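Can a Robot Mower Handle a Rough Yard Yet?
Lenell Home Tips > Yard and Garden

Household machines are good at flat, boring surfaces. A robot vacuum does a bare floor well and a mower does a level lawn well. Past that point you still have to help, and outdoors you have to help a lot.

Most questions we get in November are from people shopping for next spring. The usual one is whether a mower such as the Vomeo can take over a field or a back lot. Our answer is partly, if the ground is ready for it.

Start with the height of the grass. Robot mowers are made to trim a little and often. They stall or skip in anything long and tufted, and small wheels lose grip on lumps. Cut the area down by hand or with a rented brush mower, rake off the dry stuff, and wait a week before you let a machine on it. 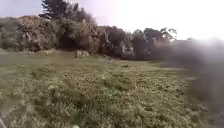 Rough, tufted grass in front, with shorter and greener grass toward the trees. The near part needs a first cut by hand.

Walk the whole area before you set a boundary. Pick up loose stones and fill any holes you find. Rocks too big to move should be fenced off on the map with a gap of 16 inches. Do the same along shrubs. Low branches will catch a mower, and gaps under bushes are where they get stuck.

Trees are the other problem. Models that steer by satellite can drift under heavy branches. Models that steer by camera can have trouble with low sun. Try yours at 2 in the afternoon and again near dusk before you trust it alone.

Worn strips are best left out of the map until they have been reseeded. Wheels turning on thin grass make it thinner.

What machines still can't do for you:

Edging against rocks and tree trunks
Pulling weeds out of shrubs
Raking cut hay off a field
Judging whether a dark spot is a hole or a shadow (some do this, not well)

On cost, a boundary kit from Jultham runs around $280 before the mower. For a small level lawn we would buy one. For a rough field we would rent the brush mower twice a year and put the money into leveling.

Next tip: Cleaning an Andreadis Blade Deck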